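Week 2: Why shops look the way they do

Right, settle in, because this is my favourite week of the module! Last time we did market stalls, and I promised we'd get on to proper shops with doors and windows.

The thing I'd like you to hold on to is that a shop floor is a route. Somebody decided where you turn left, where you slow down and where you end up (usually the till, by way of the chocolate). My first job was in a branch of Raker, and my manager, Şengül Ertürk, moved the bread to the back wall one July. People grumbled for a fortnight. They also walked past 362 other products to get to it, and she'd worked that number out herself with a clipboard.

Do read chapter 23 before the seminar. It's short, and the bit on window displays is much better than my slides.

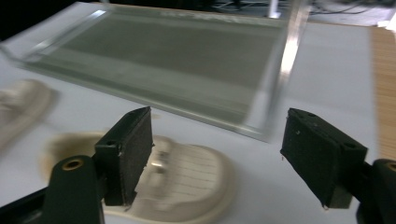 Now, counters. Old drapers kept everything behind them, so you had to ask, and asking took time. Self-service changed the staff's job as much as the customer's – have a think about who gained from that.

For the seminar, visit any shop you like and sketch its layout. Then write up to 600 words on one choice you'd change. Rough sketches are fine, mine are dreadful.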